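Home | Topics | Ask | Members | Log in
We use cookies to keep you signed in. Accept | Settings

Sealing a marble worktop - how often?

Posted by Lenka Murín, June 2022

We moved in last month and the kitchen has a marble worktop. The seller left half a tin of Pomley stone sealer in the cupboard but no instructions. Do I need to strip the old sealer first, and how often should it be redone? I also have a dull ring by the hob where someone left a cut lemon.

Zdeňka Jurčo
No need to strip it. Put a few drops of water on the stone and wait 5 minutes. If it darkens, reseal. If the water sits there in beads, leave it alone. Ours gets done every July and takes about 300 ml.

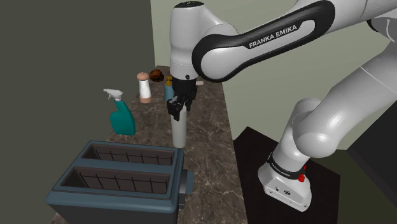 Brown marble worktop

Wipe the sealer on thinly, then buff off what hasn't soaked in. Keep everything off it overnight. I would buy a fresh tin - an opened one doesn't keep well.

Rostislav Malý
just use oil, my nan did

Juraj Šindelář
Please don't use oil, it goes sticky and can stain. The ring is a separate problem. Lemon etches the surface and sealer won't bring the shine back. A small mark can be worked out with marble polishing powder and a damp cloth. If it's bigger than a saucer, get a quote from a stone firm.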